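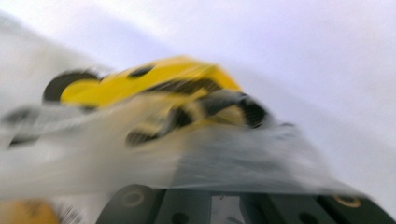
Home Guides Hardware Notes Contact
Filed under: Teaching by hand / Soft and annoying objects
June, by Nhi Lã

How to record bagging demos with two hand-held grippers

Plastic bags are where confident people go to be corrected. You can spend a fortnight recording tidy demonstrations of blocks going into trays, feel you have understood the whole business, and then somebody asks for toys in and out of a clear bag and you find yourself at a table at four in the afternoon, pincers on both hands, losing to packaging.

What follows is how we do it for Farkia, the household sorting project. It assumes you already have a pair of hand-held grippers with cameras on them, that they've been calibrated, and that you have recorded something easier first. If you haven't, go and do cups. Cups are kind.

Before you start

Pick the bag before you pick anything else. Clear bags vary a great deal in how they behave, and the thin crackly sort that clings to itself is the one you'll be asked to handle sooner or later. Start with something a bit heavier. Open it by hand, shake it out, and crumple it a couple of times so that it has lost its shop-fresh creases. A brand new bag has exactly one way of folding and your demonstrations will all quietly depend on it.

Then the toys. Small cars are good because they have a shape worth grasping, and bad because they roll. Put a few different sizes in the pile, and colours you can tell apart through plastic in a murky recording. Leave out anything with long thin parts until later, as those go through the side of the bag and then you're recording a different task.

Clear the table of everything the task doesn't need. This includes your tea. A pale plain surface makes the footage much easier to check afterwards, though a clear bag on a pale surface does have a way of vanishing, and if you're reviewing on a small laptop you may want to turn the brightness down before deciding that the bag has been stolen.

Wear something plain. You'll be in the recordings more than you think.

Deciding who does what

With two grippers you need a rule about which one holds the bag, and you need to write it down where everyone recording can see it. Ours says left holds, right fetches. Rupert Widmer is left-handed and regards this as persecution, but his demonstrations match the others, so it stays.

The holding gripper's job is to pinch the lip of the bag and lift it just enough to keep the mouth open. It should then stay put. Most people can't do this at first. Watch anybody fetching a toy with the right hand and you'll see the left hand drift sympathetically towards it, bringing the bag along for the outing. Rest your left forearm on the table edge until you've lost the habit.

The fetching gripper goes out to the toy, closes, comes back over the mouth, goes down and opens. Written like that it sounds like one movement. Record it like that and you'll have a robot which throws cars at a bag.

Recording one demonstration

1. Start with both grippers open and raised, the bag flat on the table with its mouth towards you. Start the recording and wait for a slow breath. The pause gives you a clean beginning to trim to.

2. Bring the left gripper down to the lip. Come in low and nearly level with the table, one jaw under the top layer and one over it. If you've caught both layers you have closed the bag rather efficiently. Let go, back out and try again in the same recording. A recovery is worth keeping, provided you do it calmly and don't say anything the microphone will remember.

3. Lift. Stop as soon as you can see into the mouth.

4. Take the right gripper to the toy. Grasp a car across its body, never by a wheel, and close until the toy stops moving and no further. You'll feel it through the trigger. The robot won't feel anything, so give it the same cue every time by pausing briefly once you're closed.

5. Carry the toy over the mouth of the bag and lower it inside. Go further down than seems necessary. Dropping from the lip works nicely for you and one time in several for the robot.

6. Open the jaws fully before you withdraw. Half-open jaws catch on the film, the bag comes up with your hand like a dog on a trouser leg, and the toy you've just placed comes with it.

7. Lower the left gripper, release the lip, raise both hands, breathe, stop the recording.

For the emptying version, do it the other way about, with one change: pinch a bottom corner and lift gently to bring the toys towards the mouth, then go in for them singly. Tipping the lot out is quicker and teaches very little, apart from how far a toy car will travel across a floor.

Speed

Slower than you'd like. Wrist cameras see a fast hand as a smear, and a smear of a yellow car behind plastic has very little left in it to learn from. If you review a clip and can't tell the wheels from the windows during the approach, slow the approach. The carry can be a touch quicker, as long as you settle again before lowering.

The opposite fault is creeping. Đạt La once recorded a single bagging that ran to 2866 frames, nearly all of it suspense. It's in the set, because we had agreed not to throw away successful demonstrations on grounds of taste, and the first trained policy duly hovered over the bag like someone at the edge of a cold swimming pool. We changed the agreement. Pick a pace you could keep up while talking to someone and stay there.

Keep the cameras out of the bag

This is the one that costs people whole days. The plastic wants to be in front of the lens. It'll drape over the jaws, slide up the linkage and settle across the view, and since you're looking with your own eyes from a sensible height you won't notice at all. You will only find out at review, when your lovely afternoon of work proves to be a study of crinkles in milky light.

Some film across the picture is fine and even useful. The robot is going to meet it too. What you don't want is the view being blocked during the moments that matter, which are the grasp and the release. Tilt the fetching gripper so the lens side faces away from the body of the bag, and approach the toy from the open side. With the holding gripper, keep the bulk of the plastic falling away from you. Before each block, close the jaws, push them up against the loose folds, and look at the live view to see how much of it you lose. Then adjust your wrist and do it again. It takes a minute and is dull.

Check too that each camera catches the other hand now and then. For a two-handed job it helps a great deal at review if you can see in one recording where the other gripper had got to.

Work in blocks

Ten demonstrations, then stop. Put the grippers down, shake out your hands, rearrange the toys, turn the bag round and re-crumple it. Then ten more. After four blocks you're done for the day whatever you may feel about it, as by then your thumbs have started making decisions on their own.

Change things between blocks and leave them alone within a block. Move the pile. Swap a toy. Start with the bag half twisted. If two people share the recording, swap over at a block boundary and write the name on the sheet. We use a Skernuvow timer for the breaks, mostly because it's loud enough to be obeyed.
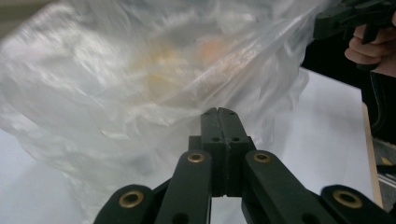 Asger Ketilsson wrote in after reading a draft of this to say that blocks of ten are too long for bags and that he'd stop at six. His case is that people get better at bags within a block, fast, and the last few come out so slick that there isn't a fumble in them, so the robot never learns what to do when the lip slips. He'd also ban anyone from smoothing the bag between attempts. "You all do it," he added, "you pat it. The robot isn't going to pat it."

He's right about the patting. I went back through a Monday session and there I am, patting. On the length of the blocks I'm not persuaded, but if your success rate climbs to perfect by the end of each one, try his six and see whether the recoveries come back.

Reviewing

Do it the same day, while you can still remember why you did that thing with your elbow. Play each clip at double speed and ask whether you can tell when the lip was caught, when the toy was grasped and when it was let go. If any of those is hidden in both views, bin the clip. If it's hidden in one, keep it.

Bin as well any clip where a bare finger helped. It's very tempting to nudge a car with a knuckle. The robot has no knuckles and will wait for yours.

Our first usable set came to 265 demonstrations, filling and emptying together, after Huệ Lưu had been through and been strict. We had recorded a good many more. The ones she took out were mostly mine.

How many you'll need

I don't know your robot. Train on what you have after the first couple of days, run it, and watch where it goes wrong. Ours was perfectly good at cars and hopeless at lips, so the next batch was nothing but lips: down, pinch, lift, release, over and over, with no toys anywhere. Very boring to record. The policy improved more from that than from anything else we did.

If the trouble is in the grasp, vary the toys. If it's in the release, go back to step 6 and look at how far your jaws really opened. Mine hadn't.

Further reading: notes on jaw tips for thin film (Nidex folder), the Triệu checklist for two-handed tasks.

Previous Next Back to guides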